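About Voder

Voder teaches machines to do small jobs with their hands. We started in June with one table and a short list of household tasks. Today we have 30 people on staff and 800 square meters of open workspace, with the work tables at one end and the desks at the other.

Our customers are companies that build robot arms and need good examples of how people handle ordinary things. We record those examples, check them, and deliver them along with notes on what went right and wrong. The tasks on our current list number 271. Most of them would take a person a few seconds. They include folding a cloth, closing a drawer, and putting a cup back on its saucer.

Open days

We hold an open day for schools, customers, and anyone in the neighborhood who signs up. A visit starts with a short talk by Hongmei Kang, who runs the workspace. After that the group moves to the tables, where our operators work through tasks at normal speed and then again slowly.

The plug task is the one visitors ask to see most. The operator holds a gripper by hand, closes its two fingers on a plug at a power strip, and has to keep the grip square on both sides. If the fingers come in at an angle, the plug twists and the attempt is marked as failed. Chunhua Long leads this part and takes questions while she works. The yellow pads on the fingertips are replaced when they wear down, and she passes around a used pair so people can feel the difference.

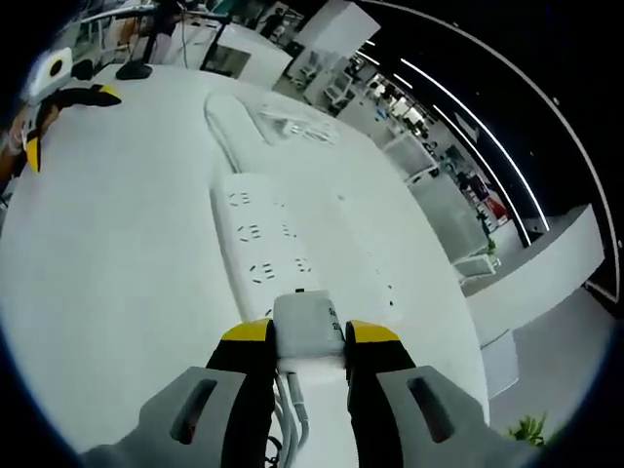
Trying it yourself

Visitors aged 12 and up can take a turn with a gripper after the demonstration. The strips used for practice are not connected to power. Each person gets 3 attempts, and an operator stands next to the table the whole time. Most people squeeze too hard on the first try. Younger children are welcome to watch with an adult.

Please leave bags and coats at the front. Closed shoes are required near the tables. You may take photos there, but please ask before photographing staff at their desks.

Who we are

Hongmei Kang manages the workspace and the visit schedule. Chunhua Long trains new operators. Precious Castillo reviews recordings and decides which ones are sent out. Gijs Hendriks looks after the grippers and does most of the repairs. Xuelian Shi handles customers and school groups.

The next open day is on 19/08/2024. Groups of more than ten should write to Xuelian first so that we can put on an extra operator. There is no charge.

Contact: Xuelian Shi, Visits | © Voder | Back to top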